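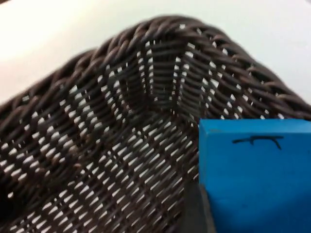 Session 3: Planning a family day in a resort town

Welcome back, everyone, and thank you for the lively discussion last time about hotel breakfasts, which I'm afraid ran on so long that we never reached the end of the sheet. We'll pick up the leftover part on room sharing next week. Today is all about the day out itself, and in particular the day out in a place that was built with grown-ups in mind.

Our worked case this term is Montoya, the seaside resort in your course pack. If you haven't read the introduction yet, the short version is that Montoya made its name on late-night dance halls and a very long promenade of bars, and that most printed guides still treat it as a weekend for couples and groups of friends. Families do go, though, and in good numbers, and they often come home saying they had a lovely time once they'd worked out where to look. Your job as a future trip planner is to do that working out for them!

Start with the day, then the sights

Most beginners open a map and start ringing attractions. I did it myself for years (my poor sister's children can tell you about the afternoon with four museums in it). Please begin with the shape of the day instead. When does the youngest child wake, eat and flag? A family with a toddler has a good stretch in the morning and a shorter one after a nap, and that is really all you have to fill. Teenagers are the other way about, and you'll get very little thanks for anything booked before 10 am.

Once you have that outline, choose one main thing for the day and one small thing. The small thing should be easy to drop without anybody feeling cheated.

The Montoya case

The family in our case are two parents, a grandmother who walks slowly but likes to be out, and children of 5 and 11. They are staying at the north end of the promenade in January, so expect wind and early dusk. They have 500 in local money to spend on outings over the whole stay, with meals kept separate.

Places from the course pack worth considering:

Flelora, the glasshouse garden. Warm, level paths, benches all the way round, and a pond the younger child can lean over. Allow a whole morning. The café gets very full at noon, so aim to eat early or bring something.

Stillska, the old ice hall. Skating in the afternoons, with a gallery upstairs for those who would sooner watch. Good for the older child. Hire boots are included in the ticket.

The cliff steps. There are 363 of them, and the view is splendid, but do think of the grandmother. The little railway goes up the same cliff and stops for the day at 4 pm in winter.

Justard, the puppet theatre. One performance in the morning and one at teatime. The shows have hardly any words, so visitors who don't speak the language manage very well.

A word on the promenade after dark

Students always ask whether to steer families away from it altogether. I wouldn't. Early evening is cheerful, with the lights on and the doughnut stalls open, and children remember that sort of thing for years. By nine it's louder and the pavements are crowded. Put an evening stroll in the plan, write down a time to turn back, and tell the parents plainly why. Itsuki Maruyama's chapter in the reader is very good on this — he is firm about being frank with clients, and he writes kindly about it too.

Money

Set the cost of the main things first and see what remains. Kaede Hosoda, whose budgeting sheet is at the back of your pack, keeps a separate line for what she calls "the wants", meaning the carousel, the postcard, the second hot chocolate. I've grown very fond of that line. Leave it out and the family will spend the money anyway, only with more arguing.

For next week

Please draft a plan for 3 days in Montoya for this family, on one side of paper. Give each day its main thing and its small thing, say where they'll sit down and where they'll find a toilet, and add a wet-weather swap for each day. Bring two copies, one for me and one for your partner to scribble on. If you get stuck on the railway times, the winter table is on the page after the map.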